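Print this page | E-mail this page

Ticket 2000-11: Station rules for two-arm cells
Product: Tridness cell controller
Site: Udel
Status: Open (reopened)
Last updated: July 21, 2026

Reported problem

The Tridness controller drops to protective stop when the second arm is enabled. Fault code 99. It clears on reset and comes back, sometimes within the hour, sometimes not for two days. We were told to follow the Pillel station checklist and close the ticket if the fault didn't return. It returned.

First reply from vendor support

Support says fault 99 is a "workspace housekeeping" fault and points to the clear-zone rule: no item in the shared zone that isn't part of the task. I asked how the controller would know. It has no camera input on our build. I got the same paragraph back with a different signature.

Log

Entry 1. Ran the full checklist. Speed limit for shared zone set to 200 mm/s on both arms, as written. Fault came back the same afternoon.

Entry 2. Raised the limit on the left arm only, to see whether the limit had anything to do with it. No change in how often it trips. Put it back.

Entry 3. Swapped the enable cables between the arms. The fault stayed with the second channel, so I don't believe it's the arm. Support wants the arm returned anyway. Declined.

Entry 4. Checked the rules against what the Meléndez integration guide says. The two disagree. Pillel wants all cabling tied to the link at every joint. Meléndez asks for a free service loop at the wrist and warns against tying it tight. Both are quoted at us as good practice. I would like one of them to show a test result.

Entry 5. Went over the cell with the checklist in hand, both arms powered.

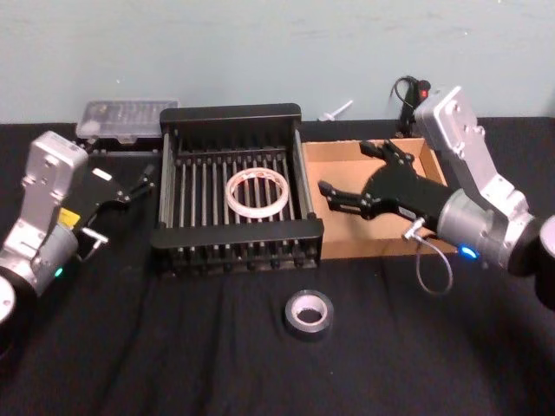
Rule 4, task items only inside the zone: the tape in the rack is the task item, and the tray is where it goes. The black electrical tape in front of the rack isn't on the sheet, so strictly that is a failure. I took it out. Rule 6, power distribution outside the reach of either arm: the strip at the back by the wall needs measuring before I sign for it. Rule 7, cable management: the gray cable at the right wrist hangs in a long loop. Fine by Meléndez, a fail by Pillel. Left as is for now.

Entry 6. Fault 99 again, with the electrical tape gone. So much for housekeeping.

Entry 7. Logged the second channel overnight. The enable signal dips just before each stop. Log attached to the ticket in June format because the new export tool doesn't open here.

Requested from support

1. What input raises fault 99. A list of signals, please, and no more checklists.
2. Which cable rule applies to this cell, in writing.
3. A replacement channel board.

Ticket stays open until item 1 is answered.

Print this page | E-mail this page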